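Opinion | Work and Workplaces

The Case for the Plain Table

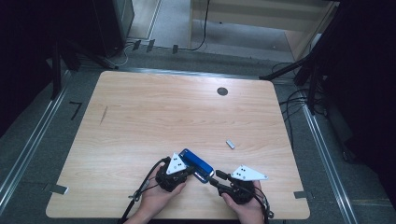 Why the surface deserves a line in the budget

Institutions spend a great deal of thought on chairs. They commission studies of lighting, they debate the height of partitions, and they replace carpet on a schedule. The table, by contrast, is usually bought in bulk at the end of the process with whatever money is left. It is my view that this order should be reversed, at least in rooms where people work with their hands.

I have held a position at Thammasiri long enough to have seen three rounds of furnishing. In the first, the shared workrooms received glass tops, which looked well on opening day and were covered with paper by the end of the month. In the second, we accepted a set of heavy desks with drawers on both sides. Only the present round, completed in May, gave us what the staff had requested in the beginning: a light wooden top, rounded corners, a round hole for cables, and nothing else.

The merits of such a table are easily listed and seldom listed by those who sign the order. A pale surface shows a small object at once. A blue box or a gray metal part can be found on it without a search, and a person who must set something down in the middle of a task can pick it up again without looking for long. The same part on a dark, figured top has to be hunted. Lamai Yensuk, who keeps the supply records for our floor, has asked for pale tops in every request she has written.

Rounded corners are treated in most catalogs as a matter of style. They are a matter of sleeves and hips. In a narrow room, where colleagues pass behind one another all day, a square corner will be met by everyone sooner or later. I would accept a smaller top in exchange for rounded corners, and I have said so in writing.

The cable hole is a more difficult subject. Manufacturers place it near a far corner, on the assumption that whatever needs a cable will stand at the back of the table and remain there. Much handwork is done at the near edge, close to the body, and the cables of hand-held equipment drop over that edge by the shortest path. I do not regard this as disorder. It does suggest that the buyer should ask where people will sit before deciding where the hole is cut, and that a second opening near the front would often serve better than the first.

There remains the question of marks. My colleague Kittipong Kamolrat holds that a shared table should be refinished whenever it is scratched, and he made the argument with some force at our Friday meeting. I respect the position and cannot support it. A thin dark line in the grain does no harm to the work done beside it. A table on which no one dares to leave a mark will be used timidly, and the real work will move to the floor or the windowsill.

The same tolerance should extend to tape. Strips at the corners of a table and marks on the carpet are often removed by well-meaning staff during cleaning. In a shared room, tape may be the only record of where a piece of furniture belongs. Our cleaning instructions now state that tape is to be left in place unless the person responsible for the room asks for its removal. Ekkachai Yimyam drafted that sentence, and it has saved us a number of unpleasant messages.

Objections will be raised on grounds of cost. The quotation we received from Betanik for 41 tables was higher than the quotation for the desks they replaced, and the finance office was right to ask why. The answer is that the desks were not being used as desks. Their drawers held old binders, and their tops were too dark and too crowded for close work. Furniture that is cheap and avoided is poor value, however the figures are arranged.

I would therefore ask those who plan such rooms to begin with the table. Sit at it for an hour with the actual materials of the work. Reach to the far side. Only after that should anyone open the chair catalog.

Kanako Chiba writes on offices and shared workspaces.

Filed under: Opinion, Furniture, Shared Spaces
900 shares
2 comments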